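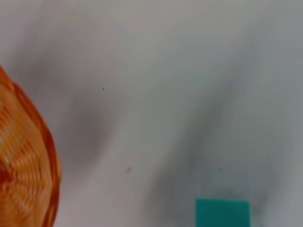

Shobha wanted to know which of them was older, the basket or the block. I told her the basket. Then I thought about it and told her I wasn't sure.

The basket came from my mother's house. She kept bread in it when there was company and mail in it when there wasn't, and if the company came without calling first, the mail went into the oven. Once a gas bill stayed in there through a whole pan of lasagna. She paid it anyway. She taped the brown part to the payment slip and wrote "sorry" next to it.

The block came with my first apartment, on Atallah Street. It was under the refrigerator when I moved in, and I found it with a yardstick the same night I lost my keys. My kitchen table in those days had one short leg, and I put the block under it. That made the leg a little too long, so I added a folded matchbook under each of the others. The table stayed like that through two moves. I packed the block each time in my coat pocket so I would have it the first night, when you want to eat something sitting down.

Now we had the white table, and the white table was level. Stellan had checked it with a glass of water and then with a marble. The old one had gone to a man named Rudov, who paid 40 dollars for it and carried it down the stairs on his back. He asked if there was anything wrong with it. I said one leg was short, and he said that was fine, he had a basement floor with a hump in it. I had the block in my hand the whole time and didn't offer it to him.

"You could have given it to him," Shobha said. She had come over to help me sort the kitchen and had so far made tea twice.

"He has a hump," I said.

"He might move."

I put the basket on the left side of the table and the block on the right, where I could look at both of them. The rest of the kitchen was easy. The good knives stayed. The fondue pot went in the box by the door, and so did the 7 lids that fit nothing we owned. Shobha held each one up against every pan before she would let it go, and she talked while she did it, mostly about her brother, who had paid 149 dollars for a trash can with a lid that opened when you walked past. It opened for the cat all night. He was trying to get the store to take it back and the store was trying to get him to move the cat.

Stellan came home a little after four. He had stopped for rolls and was holding the bag under his coat. He looked at the table and asked where he should put them.

"In the basket," Shobha said.

"It's not decided yet," I said.

He put the rolls on the stove.

I should say that he had never liked the basket. He thought it was too orange. When we moved in together he had suggested that it might be happy in a closet, and for most of a year it lived on top of the coats, holding gloves. Then my mother came to visit and went looking for a scarf. She didn't say anything. She took the gloves out and laid them on the shelf in pairs, and at dinner the bread was in the basket, and Stellan ate four slices, which I think was his way of apologizing. After she died I moved it back to the closet myself. I had no reason I could have given anyone. It was easier to have it up there with the hats.

So that was where it had been until this morning.

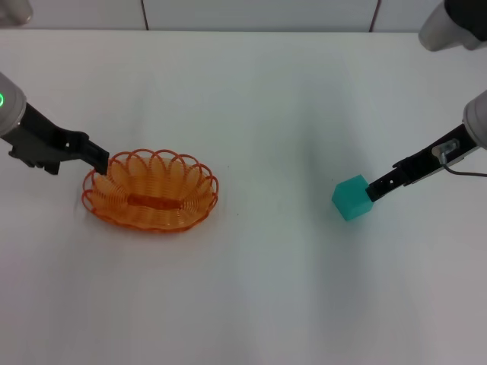 Stellan said we could keep the basket out if the block went, as if they were the same size of question. He said it pleasantly. He was slicing one of the rolls and getting crumbs down the front of the stove.

"What did the block do to you?" Shobha asked.

"I've stepped on it," he said. "Every time we move it ends up on the floor in the dark."

"That was once," I said.

"It was here and on Trakex Avenue."

I had forgotten about Trakex Avenue. We had lived there from September until the pipe broke, and when the pipe broke we got up in the middle of the night to save the rug, and he had gone across the kitchen in bare feet. There was water coming through the ceiling light and he was sitting on the counter holding his heel. I had laughed at him. I remembered that I had laughed, and that he had been angry until it started to be light out, and that we had then eaten an entire box of crackers and watched the landlord try to find the valve.

"All right," I said. "Twice."

Shobha took the half of the roll that he wasn't buttering. She said her mother would have solved this by now. Her mother would have thrown both of them out while we were at work and denied that they had ever existed.

I got a dish towel and wiped out the basket. There was still some glove in it, gray wool caught down along the middle. It came away in little twists and I had to go after the last of it with a toothpick. Stellan watched me do this. Then he took the toothpick out of my hand and did the other end, where the loops overlap and your fingers don't go. He was better at it than I was. He had his glasses pushed up and was breathing through his mouth.

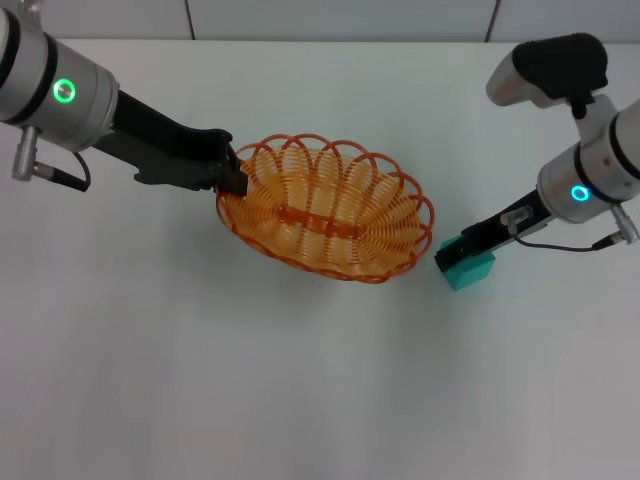 When he was finished he ran his thumb along the rim and said it was in good shape, considering. I asked him considering what. He said considering the gloves.

Shobha had her coat on by then. She picked up the box with the fondue pot and the lids, and said she would drop it off on her way if one of us came down and opened the door for her. Stellan went. I heard them on the stairs, still talking about the cat.

I put the rolls in. There were more of them than I had thought, and the top one slid off and I had to start again with the big ones on the bottom. The block I put on the windowsill over the sink. The window there has never stayed open without help, and we had been using a can of chickpeas.

Stellan came back up and washed his hands. He looked at the sill for a while with the water running.

"It's going to fall in the sink," he said.

"Then you won't step on it," I said, and he asked me to pass the towel.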